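ok grasp planner thread, mostly for my own memory

been moving our pick stack from Skesis over to Fang since January. control loop was the easy bit. perception, less so

pose estimates on the red boards kept flipping 180. outline is nearly round so the contour matcher just shrugs. wrist cam exposure wasn't helping, glare off the yellow table was eating the edge points

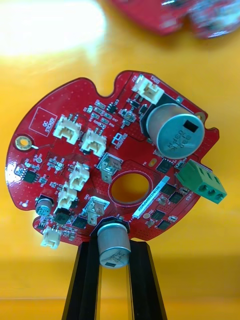 so now we mask anything blown out before the fit, then use the big centre hole plus the green terminal block to settle which way round it is. 37 lines of python, most of it logging

replayed 587 saved grasps through it. 2 flips left, both with the block hidden behind a finger. can live with taht for now

planner still times out at 50 ms if the approach is steep. think its the collision check rebuilding the whole mesh every call?? need to cache it

anyone else running Fang with a wrist cam, how are you doing hand-eye calibration? ours drifts by teatime

will push the replay tool once ive taken my passwords out of the config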